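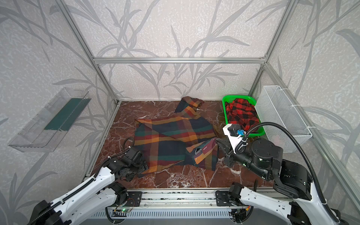
Plaid garment and two robot arms, leaf-print wallpaper behind.

Tisitz Tasting Notes, small-batch spirits
Data card, last edited 3/21/20

What it is
Around 900 tasting notes on rye, apple brandy and single malt from small distilleries. Each row has a bottle, a distillery, a free-text note and a score. The file was first put together in January from two sources, the Rarklow newsletter and the Fogh tasting club sheets.

What it claims to be
The original release called this "a map of American craft flavor." I would not go that far. Most of the Rarklow notes read like they were written with the back label in hand. If a label says honey and toasted oak, so does the note, often in that order.

Fields
bottle_name, distillery, proof, cask, note, score, source
Proof is copied from the bottle. Cask is whatever the distillery told people, and I have no way to check it. "Small batch" was dropped as a field. It meant 500 bottles at one place and a whole year's output at another.

Known problems
Scores run from 1 to 10, but hardly anything gets less than a 4.
Fogh tasters poured blind only part of the time and did not record when.
Zultby rye appears under 2 spellings. Merge them before counting.
Age statements are missing for most of the brandies.

Use
Fine for word counts and for looking at how people talk about whiskey. I would not use it to pick a bottle, or to predict a score from cask type. The one model I saw do that was mostly learning which newsletter the row came from.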